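About Us

Wundiline started in a garage on the Abdella road with 4 people, one heat gun and a lot of opinions about drawers. We sort things. Well, we help other people sort things - small hardware shops, school supply rooms, sewing studios, the odd dental office. Anyplace where little stuff piles up and the person who knows where it is goes on vacation.

Fasil Adugna ran the parts counter at a hardware store for years before this. Nahom Tesfamariam did the books for the same store and got tired of seeing the same box of hinges ordered again and again. They quit the same month, October, and talked Amanuel Woldegiorgis into coming along to build shelves. Obsa Tufa joined for the phones and now pretty much runs the place.

First customer was a shoe repair shop in Salton. Heels, eyelets, thread, glue, all in coffee cans. Took us two weekends. They still call when they get a new line of laces.
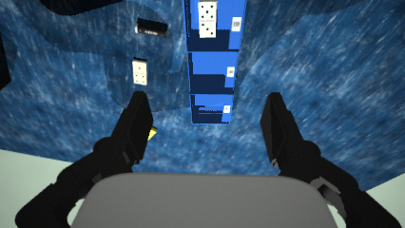
Our approach is simple and hasn't changed much. We come in, we look, we ask who reaches for what. Then we draw up a plan on paper, you mark it up, we argue a little. Only after that do we talk about containers. Long trays with compartments, like the blue one, suit a counter where you want everything in one row and in reach. Deep bins are for back stock. Cabinets with doors we mostly talk people out of (things go in, door shuts, goodby).

What we do:
Walk-throughs and storage plans
Labels, printed and stuck on by us
Shelf building and wall rails
Stock lists your staff can keep up without us
Moving day help, local only

What we don't do: homes, garages, anything with food in it. We get asked. Sorry. Sutrisno Manurung down the street does kitchens and is very good, tell him we sent you.

Our labels

Letters first, then numbers. A, B, C for the section, number for the spot. We tried colors for a while and it was a mess, too many customers had three blues and no yellow. Letters read fine from a step back, and a new hire gets it on day one. If you already have a system and it works, keep it - we'll build on yours.

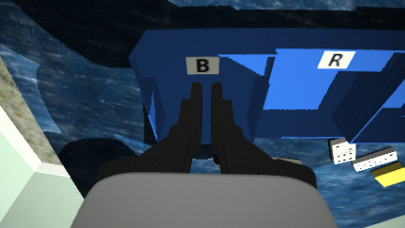
Big blue bin with compartments, letter B label.

Where we are now

Moved out of the garage and into a proper shop, 3,000 square feet, loading door in back. To date we've set up more than 302 rooms and counters. Most are repeat customers or somebody's cousin. Stock lists are kept in Nastatix, a little program Nahom wrote over one long winter, and every customer gets a copy on paper too. Paper doesn't need a password.

We're still small and would like to stay that way. You call, one of us picks up. The person who measures your room is the one who shows up with the shelves.

Working with us

First visit is free if you're inside the county. Bring out everything, even the embarassing drawer. Bigger jobs are booking a few weeks ahead right now, small ones we can usually squeeze in. Written quote before any work, half up front, half when you're happy with it.

Come by the shop, Unit 224, side entrance. Ring twice, the saw is loud. Parking in back, not in front of the bakery please - they've been very patient with us.

Page last updated 11/08/2023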